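Bench notebook, Myung-ja Ma
Memory and processor work, desktop towers
4 min read

Question for this entry: can the arm do one complete chore on an old office computer, from the open case until the parts are on the plate, with no person helping? The people from Eltmont asked me this again by phone. I gave them a half answer and I want to write down the other half while I remember it.

The chore is not glamorous. A tower comes in, the side panel is taken off, then memory, processor and cards have to come out and be sorted. Eltmont has 1,443 towers in storage and wants them stripped before the end of July. A trained person needs a few minutes for one. The arm needs 15 minutes on a good run, and I had to define "good run" rather generously.

Setup is the same as before. Case lying on its side on the slatted table, opening up, fixture plate on the left of it. The arm comes down from above. I checked the fixture with the square before I started and wrote the offset on the tape. Please do not move the plate without writing the new offset there. Last time I lost a morning because of this.

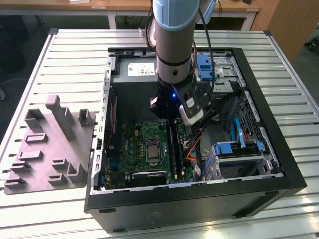 Page last modified Apr 9, 2018 (M. Ma)

I start with the memory, which I expected to be easy. The latches at the ends of the slots are the problem. A person pushes a latch with the thumb and feels when it gives. The arm pushes until the position is reached, and if the latch is stiff the whole board bends a little. I could hear it. I reduced the force limit, and then it stopped too early and reported success with the latch still closed. So the module was pulled against a closed latch. Nothing broke, but I stopped the run by hand and I count it as a failure.

Results for the latch alone: 50 attempts, fully automatic, no correction from me. It opened 31 times. Most of the misses were on the side near the power cables, where the finger touches a cable first and the controller thinks it has found plastic. I tried a steeper approach. Better with the cables, worse with the latch, so I went back.

Cables deserve their own page. The planner from Nollivero knows the metal of the case very well and knows nothing about wires. Every case is different here, and even the same case is different after the arm has been inside once. I can tie the bundle to the side before the run, but then a person has done part of the chore and I must say so in the table. I added a column for this. It is called "hands" and I ask everybody to fill it in truthfully, also when it was only a small touch. 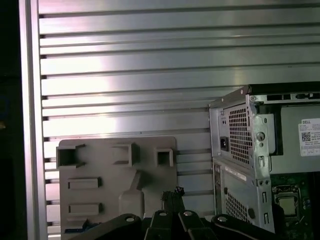
The plate gives me less trouble. When the part is already in the fingers, putting it down in the correct pocket is almost boring. The small pocket is a little too tight for the tolerance we have now, and I will ask Qaisi to print the next one with more space and with a chamfer on the upper edge. The tall post can stay as it is.

For the processor I changed the order two times. First lever, then the retention plate, then the chip. The lever must go down slightly and to the side before it goes up, and this small sideways movement took me most of the afternoon to teach. When I guide the arm by hand it learns the path well. When the case is shifted by a few millimeters it repeats the same path in the wrong place, with great confidence. The wrist camera should correct this, but the reflection on the metal moves with the arm and the edge detector follows the reflection. With the room lamp off it was better. I do not want to write in a report that our method requires darkness.

I have not lifted a chip automatically yet on a working board. I use only scrap boards for this step until I trust the height value.

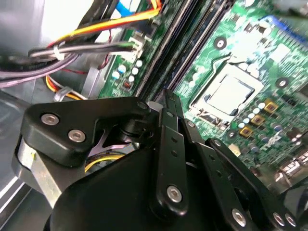

Wrist camera over the board. Socket without processor, memory slots without modules.

What I will tell Eltmont: sorting, yes. Latches, sometimes. A complete tower without a person, no, and I would not promise it for July. A person who prepares the cables and stands beside the table can perhaps look after two arms, but I have tested this only in my head, so it stays out of the letter.

Plandum wrote that their own cell reached 100 towers without a stop. I asked if the cables were removed before. No reply yet.

To do:
- repeat the latch test with the softer fingertip, same force limit
- second light from the left, diffuse, compare edge detector
- new plate from Qaisi, measure pockets before mounting
- log file from run 7 is saved under the wrong name, correct it
- return the small hex key to the drawer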